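Two-armed robot gets new fingers in Flundenport trial

March 6, 2023

The small automation team at Gavberg's workshop in Flundenport has spent the winter on a question that sounds simple and has kept everyone happily busy – which gripper fingers are best for picking up the ordinary things people leave lying on a table?

Meenakshi Tyagi, who leads the trial, has been comparing a long, pointed pair with the broader, padded pair the team started out with. Each set gets 100 attempts at every object, and the same people drive the arms throughout, so that nobody's knack for it tips the result one way or the other.

"Boxes are kind to you," she told us, over a very welcome cup of tea. "Anything thin and flat on a table is where you learn what your fingers are worth, and we have been learning rather a lot!"

Her colleague Abhishek Dubey looks after the controllers, and has been trying out the Idlow unit alongside the older Nedelcu one. He likes the lighter feel of the Idlow, though he would like a little more time with it before he commits himself.
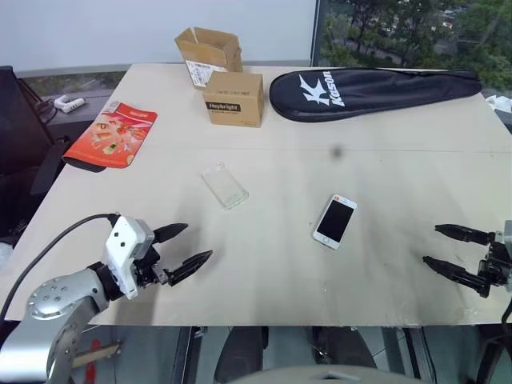

The pointed fingers on both arms, with a phone, its clear case and a racket bag among the objects on the table.

The team hopes to share its full results in August, and 11 more objects will join the trial before then.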